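Review: the Boltness evaluation method for two-armed manipulation
Reviewed for the Cundberg laboratory bulletin by Antigoni Moschos

Boltness is a method for judging manipulation policies in simulation before any time is booked on hardware. It replays a trained policy under controlled changes of lighting, surface colour and object placement, then ranks the policies by how far their behaviour drifts from a reference run. Our centre assessed it over one term, using 4 policies trained with the Jister toolkit.

Setting up

Installation took two working days, most of it spent on licensing. The supplied workcell pairs two white arms with parallel grippers over a brown table, and a tray can be placed between them as the target. Joint limits and controller delays are read from a single configuration file, which our staff found clearly organised. 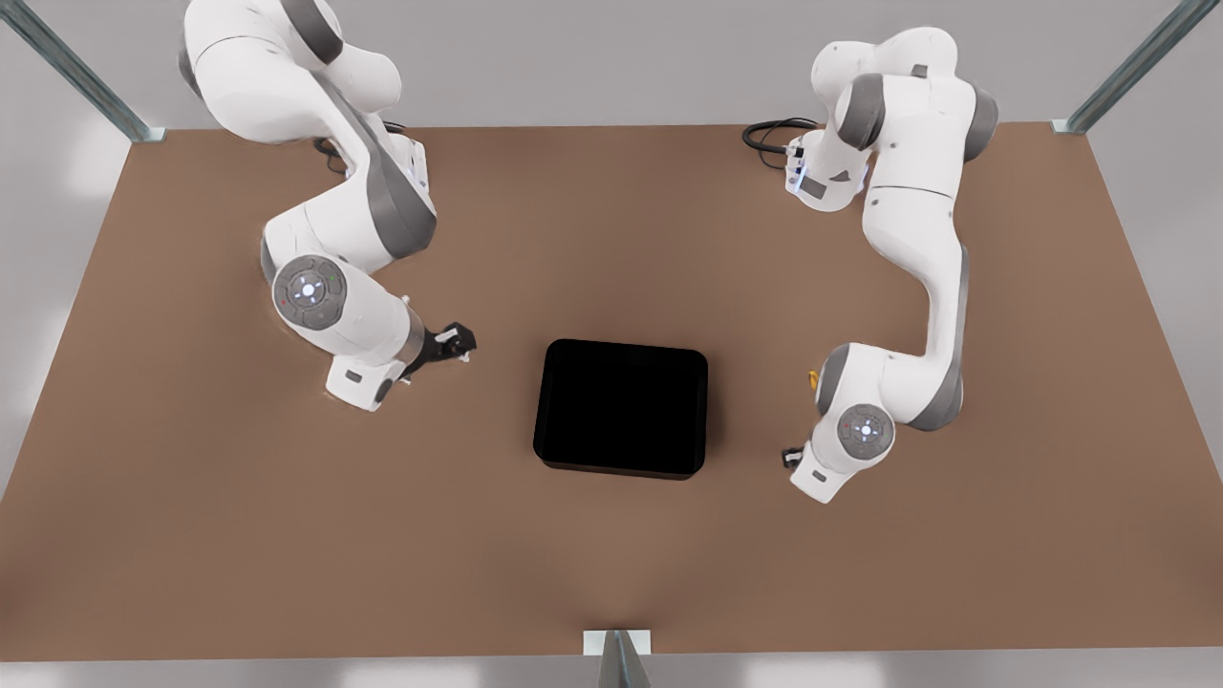

Dindo Salazar writes that the ranking is only as good as the contact model, and that he would not retire a policy on the strength of a simulated score alone. The reviewer accepts the point. Boltness reports rank order and makes no claim to predict success rates, although its summary page could state this more plainly.

Close-range views

The method also scores each policy on close-range views, where the gripper fingers take up part of the image. Fruit is a sensible choice of object for this work. A speckled banana and a red apple differ in outline and in colour, and their natural markings test whether a policy has learned shape or merely hue.

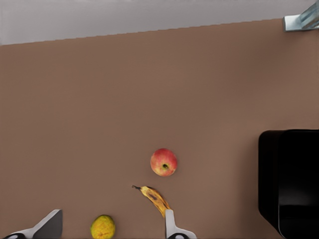
Results

Across 11 lighting conditions, the ranking of the policies changed in 2. Both changes involved low side light and affected neighbouring places in the order. Changes in surface colour had a greater effect, particularly on the policy trained without the Boström augmentation set.

Recommendation

The method is suitable for early screening in research groups that already maintain a simulator. Documentation of the drift measure remains thin – the central formula appears without a worked calculation – and the licence terms should be read closely before a centre commits to a second year.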